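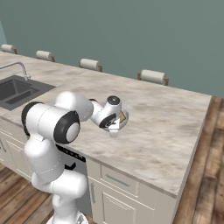
Best live album to test new speakers with?

Page 1, 8 replies

surdu_side_b
OK so the new bookshelf pair finally showed up Tuesday and I've had maybe three evenings with them. Studio stuff sounds great, but I want a live record that'll really show me what they do. Loud crowd, real room, drums that sound like drums. I don't care about genre (well, no smooth jazz please). What do you put on first?

Nhàn K.
Depends on the room! Mine is tiny and anything with a big arena crowd turns into mush. I always go for small club recordings. Nerkudel's live set is my favorite, it was taped in a bar that holds 212 people and you can hear glasses and somebody coughing right before the second song. When the bass player comes in on the left it still gives me goosebumps.

haukhua
Gonna disagree with the Nerkudel pick, sorry. Great band, but that record has so much fixed up afterward. The vocals are way too clean for a bar. I was at one of those shows and he was hoarse by the fourth song, and on the album he sounds like he just had a nap.

Nhàn K.
Every live album gets touched up though? I'd still take that over the Plendix one everybody drools over, which sounds like it was recorded from the parking lot.

haukhua
Parking lot!! The Plendix record is supposed to sound like that, they hung two mics over the crowd and left it alone. Turn it up and it opens right up. At low volume, sure, it's thin.

surdu_side_b
I'm in an apartment so "turn it up" has a limit, lol. My downstairs neighbor goes to bed at 8.

LienLuc
Then skip both and get something acoustic. Skundley put out a double live album of just piano and voice, and it works at any volume. Side three has a long talky intro you'll want to skip after the first time. I paid 20 bucks for my copy used and the sleeve is beat up but it plays fine.

tin3737
Second the Skundley. My sister Cúc borrowed mine in June and I'm still waiting to get it back, so that tells you something. Only thing I'd say is get the original pressing if you can, the reissue has the applause faded out between songs and it drives me nuts.

haukhua
The reissue is quieter, though. I've had two originals and both crackled all the way through the ballads. I'd take missing applause over that.

surdu_side_b
Found a reissue at the shop by my work, so I guess that settles it for now. Listening tonight with the volume at neighbor level. Nhàn, I'm still going to try the bar one too, I want to hear that cough.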